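Ripening fruit at home: which of the old tricks are worth the bother

Every kitchen page on the internet will tell you how to ripen fruit overnight. I've been trying these things on and off for two summers and I remain unconvinced by most of them. The paper bag I'll allow. The rest depends on how much you enjoy fuss.

The paper bag

Put the hard fruit in a brown paper bag, fold the top over twice and leave it on the worktop. It does help with pears, avocados and bananas. What it doesn't do is turn a rock into pudding by breakfast. An avocado that gives nothing at all when pressed near the stalk still wants two days in my kitchen, and in February it wants more than that. Anyone promising you "overnight" started with one that was nearly there.

Don't use plastic. The fruit sweats and you get mould at the stalk before you get anything soft.

Adding an apple

Apples give off ethylene, a gas that pushes some other fruit along. This much is sound. What I doubt is how much good it does in an open bowl in a draughty room, where most of the gas simply wanders off. If you want the apple to earn its place, shut it in the bag with the mango or the pear. Otherwise what you have is a nice-looking bowl.
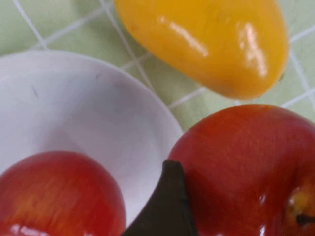 Going by colour

Shops love this one, and it's the advice I trust least. A yellow mango may be ripe. It may also be a variety that goes yellow well before it's fit to eat, and there are others that stay green to the end. Press gently by the stalk and then smell it. If it smells of nothing, it'll taste of nothing. The same goes for red apples: the red tells you what sort of apple it is and which side had the sun, and very little about whether it's turned to wool inside.

Shine isn't a sign of freshness either. Plenty of fruit is waxed, and any apple will come up bright if you rub it on your jumper.

The rice tub

Vidar Granström swears by burying mangoes in uncooked rice. I did it side by side with a paper bag, same mangoes, same shelf, and they came ready on the same afternoon. The only difference was that one of them had to be dug out and dusted off. If you've got a big tub of rice and like doing it, carry on, but check it every day. A mango forgotten in rice ruins the rice.

The oven

There's a tip going about for unripe bananas: bake them in their skins until they turn black, 40 minutes in a low oven. This softens them. It does make them a bit sweeter to taste, and they'll pass in a banana loaf. They are still not ripe bananas, and you've paid for the oven. For avocados, leave it alone altogether. I got something warm and bitter that went straight in the compost.

Cling film round the banana stalks

I couldn't tell the wrapped bunch from the bare one. Perhaps yours will behave differently.

The fridge

Cold slows everything down, so keep hard fruit out of it. Once a mango or avocado is ready, in it goes, and you'll gain a couple of days. Tomatoes I leave on the side until they're properly soft, whatever the drawer label says.

Things that won't ripen whatever you do

Grapes, strawberries, cherries, lemons and oranges. They may go softer, but that's them getting old. Bag them with all the apples you like. If the strawberries are sour when you get them home, slice them, put sugar on and leave them an hour before tea.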